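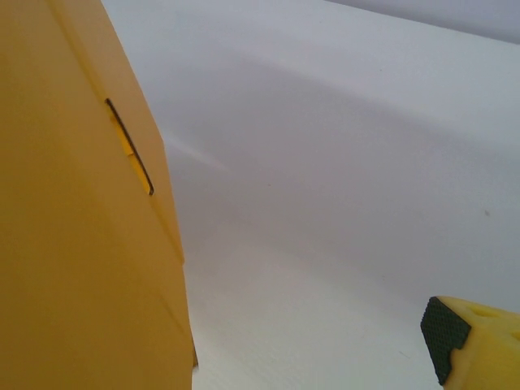 Department of Industrial Design – Packaging and Handling Studio

Slotted Openings in Matte Yellow Enclosures: Legibility, Shadow and Edge Behaviour
Project report, Group 6
Borislav Ivanov, Kalliopi Ionescu, Edin Angelovski
Supervisor: Magdy Ezzat

1. Background

The Drirklow project asked each group to take a plain rectangular enclosure and examine a single opening in it. Our group was assigned the narrow slot. Other groups worked on round ports, hinged flaps and cut-out handles, and their reports are filed separately.

A slot is used where something flat has to pass through a wall, or where a person needs to see whether there is anything behind it. The second use is the subject of this report. A reader standing at a bench should be able to judge the interior of an enclosure through the slot without opening it. Whether that is possible depends on the colour of the outer face, the colour behind the opening, the depth of the recess and the direction of the light.

2. Colour selection

Mustard yellow was chosen for the outer faces after a short comparison with grey and mid-blue. Grey was rejected because its outline became hard to follow against the white bench surface. Blue held its outline well but made the opening look black under every lamp we tried, whatever was placed inside.

The matte finish was a requirement of the brief. A gloss sample was tested early in March and produced a highlight that moved across the face whenever the observer moved, which made edge readings unreliable.

Two planes meeting at a corner do not read as the same colour, even with an identical finish. In our working position the left-hand plane is darker and leans toward orange, while the plane carrying the slot is lighter and closer to gold. We treated this as useful. The change of tone marks the corner without any added line or trim, and it gives the slot a fixed reference, as the opening sits a short distance to the right of the fold.

3. The opening

The slot is elongated and narrow. Seen from the working position it lies on a diagonal, upper left to lower right. Its upper and right sides show a nearly black outline, and most of the sense of depth comes from these two sides.

The material visible inside is a brighter lemon yellow, more saturated than the face around it. It fills most of the lower half of the opening. Toward the upper end the interior drops into shadow and the colour is lost.

This uneven fill caused the main disagreement in the group. Ionescu's position was that an observer looks first at the brightest part of an opening and would judge the interior from the lower half alone. Ivanov argued that the dark upper end would be taken for an empty space. The bench trial in section 5 was set up to settle the point.

4. Bench conditions

All readings were taken on the broad white surface in the Wasent room. It has a very faint texture, and its tone ranges from pale grey to a bluish white depending on position. A soft shadow band crosses it diagonally and is darkest in the middle, with brighter areas on both sides of it. The band was left in place for the trial. Viorica Dumitrescu, who manages the room bookings, offered us the enclosed light booth, but a booth would have removed the condition we wanted to study. Enclosures of this kind are read in ordinary rooms with ordinary shadows.

A faint pale streak of reflected light beside the enclosure was recorded as a fixed feature of the setup. It does not touch the opening and was ignored in scoring.

Lamp height was set at 900 mm above the bench and was not altered between sessions. The blinds were kept down.

5. Trial

Observers stood at a taped line and were asked to state whether the interior was occupied, partly occupied or empty. Each viewing lasted six seconds. There were 14 observers, all from the second-year cohort, and none had seen the enclosure beforehand. Viewing was done first square to the slotted face, and then with the enclosure turned through 90 degrees so that the slot was out of view and only the outer shape could be judged. The turned position served as a control for guessing.

Responses in the square position favoured "partly occupied". Observers who chose this answer mentioned the bright lower half in their comments, and several also mentioned the dark end. Responses in the control position were spread across all three answers, as expected.

Neither of the original positions in the group was fully supported. Observers used both ends of the slot, and they read the boundary between lemon yellow and shadow as a fill level.

6. Edges and stability of the outline

Below the midpoint the right edge of the enclosure steps outward slightly, and a thin darker line near the bottom marks a further corner where the surface turns away. Angelovski traced the outline on film during two Thursday sessions. The step was placed consistently between tracings. The lower corner was placed less consistently, and on one tracing it was missed altogether. The difference in tone across that corner is small, and the white surface is at its brightest in the lower part of the view, which draws attention from the thin line.

A revised version could use a stronger tonal break at the bottom corner. Babić board was considered for this, but the sample sheets arrived after the trial had closed and have not been assessed.

7. Limitations

Only one slot orientation was tested. The observers were all design students and may be more attentive to shadow than general users. Lemon yellow was the only interior colour, so the report cannot say whether the fill-level reading depends on the interior and exterior being close in hue. A second interior in white was planned and dropped for lack of bench time.

8. Further work

The enclosure and the film tracings are stored in the Skakow cabinet, second shelf, labelled with the group number. The next group should repeat the trial with the recess made shallower, which ought to reduce the shadow at the upper end – and should keep the lamp at its present height so that the two sets of responses can be compared. Raw response sheets are available from Magdy Ezzat on request.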